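How to dye wooden blocks with food colouring

Colour that lets the grain show through, from a kitchen cupboard and an afternoon
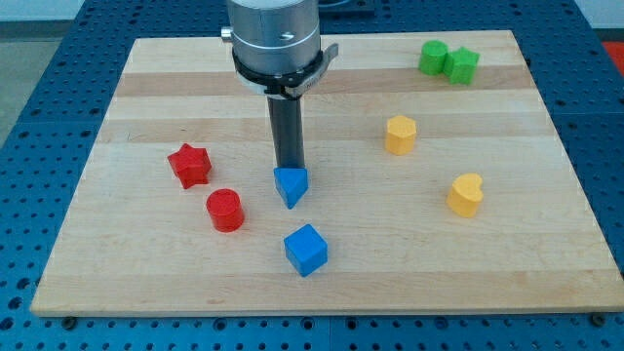 I came to dyeing by way of paint. I painted a whole set of blocks for my niece, three coats each, and within a month the corners had chipped and the faces stuck together whenever the room got warm. Dye soaks in, so there's no skin to chip, and you can still see all those lovely lines in the wood. I've been hooked ever since!

What you need

Plain untreated blocks, birch or beech if you can get them
Food colouring, gel or liquid (I use Rola gels, the small pots)
White vinegar
Old jam jars with lids, one for each colour
Fine sandpaper
A wire cooling rack and plenty of newspaper
Rubber gloves
Beeswax polish or food-safe mineral oil

Sanding

Do this properly and everything else goes well. Rub each face along the grain, then take the sharpness off the edges with a few light strokes. Wipe the dust away with a damp cloth and leave the blocks until they feel dry again. The damp raises tiny fibres, so give them one more very quick rub. Pine works too, but the knots stay pale and you get stripes (I quite like the stripes).

Mixing the dye

Put 200 ml of warm water in each jar with a good splash of vinegar. Stir in the colouring until it looks far too dark, then test it on an offcut or the bottom of a spare block. Gel needs a lot of stirring. Any lumps left at the bottom will find a block and leave a spot on it, usually on the best face.

Yellow is the easy one. Red looks pink at first and needs more gel than you'd think. For green I get a much livelier shade by mixing yellow with a little blue than by using the ready-made green, which dries rather minty. The best blue I ever made was a pot of Dostodberg I found at the back of the cupboard, and I've been hunting for another one since.

Dipping

Drop the blocks in, lid on, and turn the jar over every few minutes. Have a look after 20. End grain drinks up colour much faster than the sides, so two faces will always come out darker. For a deep shade leave them for 60 minutes, but no longer, or the wood starts to swell.

Lift them out with a spoon and stand them on the rack over newspaper. Turn them once or twice so the rack doesn't leave lines. Overnight is enough in a dry house; mine isn't one, so I give them two nights.

Sealing

Don't skip this! Food colouring will run if it gets wet, and small hands are always wet. Rub in a thin coat of wax or oil with a clean rag, one rag per colour, leave it for an hour, then buff. Keep going until a white tissue rubbed over the block comes away clean. I do 3 coats on red, two on the rest.

For babies who still chew everything, I'd leave the blocks plain.

Leftover dye keeps for around a week in the fridge. Label it.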